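From: Genji Nomura
To: totunon-users
Date: 8 Apr 2024
Subject: Re: [totunon-users] Teleop demos, how slow is too slow?

Perihan Işık wrote:
> We're recording on the simulated turntable task with the
> Stedthorpe hand controller. My demos run twice as long as
> everyone else's because I stop to think before each grasp.
> Should I trim the pauses or re-record? I have 30 of them
> and a sore thumb.

Trim, but look before you cut. I did a batch of 12 in March and threw out 9, and the pauses weren't what killed them. I had been sneaking up on the cups from a different side every time, depending on my mood, and the policy learned my mood. It would drift over, reconsider, and drift back. Watching it was like hearing your own voice on an answering machine.

What helped was picking one approach and sticking to it: come in high, line up the fingers over the rim of the tray, then go straight down. If you have to dither, dither up there, where the gripper isn't touching anything and the dead time is easy to find in the log. I cut any stretch where the commanded motion stays flat and leave a little at each end so the arm doesn't appear to teleport.

My current layout, two cups still to go into the bin and the matching ones already in their compartments:
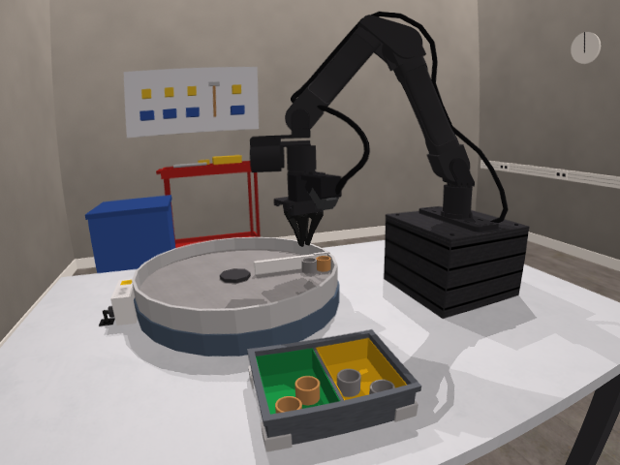 Shin disagrees with me about trimming at all, and says that a pause before a grasp is information, that the policy ought to learn hesitation where a person hesitates, and that I only cut mine out of vanity. Possibly so. I did try it untrimmed once. The arm hovered for 900 control steps and then went for the divider.

Perihan, if you send me two or three of the long ones I'll run my script on them. It's ugly, and it assumes the Brimar log format, so tell me if you're on the other one. For the thumb — remap close to the trigger, it's in the controller settings under the second tab.

Genji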